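Call for participants: hand-held gripper open day
Emgate, Fri 11 December

Jestelwood is looking for 70 people to try picking up packaged food with a hand-held gripper. No experience is needed. You will work at a table with one of our staff, moving bread, snacks and other small packets, and your movements will be used to teach robot arms the same job.

Each session lasts 160 minutes, with a break halfway. Groups are kept to 4 people — please say if you want to come with a friend.
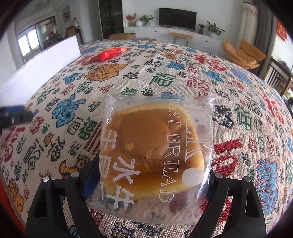
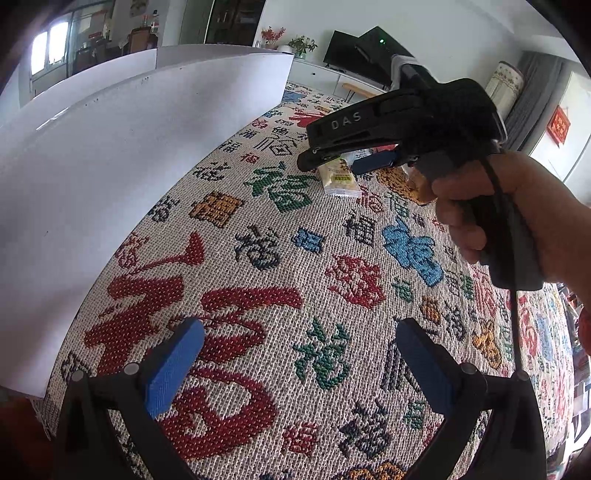
Packaged bread held between two gripper fingers (first picture), and a snack packet on the cloth with two grippers at work (second picture).

Who can take part

You must be over 18 and able to use both hands without pain. Left-handed people are very welcome. You can sit or stand. Please leave rings and bracelets at home.

How to apply

Write to Brian Mohamedi at the Jestelwood office with your name, a phone number and the time of day that suits you. Lunch is provided and travel within Emgate is paid back on the day — keep your tickets.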